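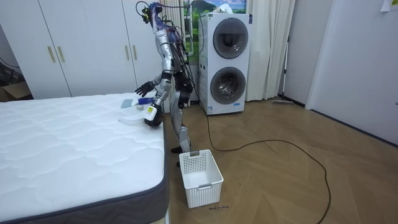 Bedroom 2, mattress without its cover, quilted top.

Rantala Guest House - bedroom and landing safety check
Date of check: 23 August 2019
Checked by: Niall Halliday
Accompanied by: Marjatta Laaksonen (owner)
Last check: February, by Anneli Saarela

Marks used: OK, Minor (put right before the next check), Act (put right before the room is let again).

Bedrooms

1. Mattress carries a readable fire label
Bedroom 1: OK. Bedroom 2: OK. Bedroom 3: Minor.
Label in bedroom 3 has faded in the wash of sunlight from the side window. The receipt is in the office folder and gives the same information. Keep a copy with this sheet.

2. Mattress sound, no tears, no springs felt
OK in all rooms. Turned in February according to the housekeeping book. Due again.

3. Bed frame and slats
Bedroom 1: Act. Two slats cracked on the window side. Marjatta has spare slats in the shed but they are a little short. Do not pack them out with card, order the right length.
Bedrooms 2 and 3: OK.

4. Window restrictors
Bedroom 3: Act. The restrictor screw is loose and the window opens well past the limit. Same comment was made in February. Needs a longer screw, or the hole plugging first.

5. Blind cords
OK. Cleats fitted high on the wall in all rooms. Bedroom 1 cord was not wound round its cleat.

6. Smoke alarms
Tested with the button, all sounded. Bedroom 2 alarm is close to its replace-by date and should go on the autumn order.

7. Sockets and bedside lamps
Bedroom 1: Minor. Lamp flex runs under the rug. Move the lamp to the other side, there is a socket behind the chair.
Bedroom 3: OK, but the plug-in heater is to come out of the wardrobe. Guests find it and use it.

8. Wardrobes fixed to wall
Bedroom 2: OK. Bedroom 3: Minor, one bracket only.

Landing and stairs

9. Landing kept clear
Minor. Linen trolley parked across the fire door. It was moved while I was there - it needs a regular place, and the alcove by the bathroom is wide enough.

10. Fire door closes by itself
OK from fully open. From half open it stops on the carpet. Door edge wants planing. Tapio Tuominen has been asked to quote.

11. Emergency lighting
Act. Lamp at the head of the stairs did not come on. Fitting is a Fleltier 42, and the battery can be changed without replacing the whole unit.

12. Handrail
OK. Firm along its length.

13. Hot water at bathroom basin
50 degrees at the tap after running for a minute. Too warm for a guest basin. Jarmila Malý to turn down the mixing valve and write the new reading here.

Comments

The stair carpet was not on the list but has begun to lift on the third tread. Please treat it as Act.

Owner has asked whether the attic room can be let next summer. Not on the present escape route. I have said no until the stair is looked at properly.

Items marked Act: 3, 4, 11 and the stair carpet. Marjatta to ring when they are done and I will call in to sign them off.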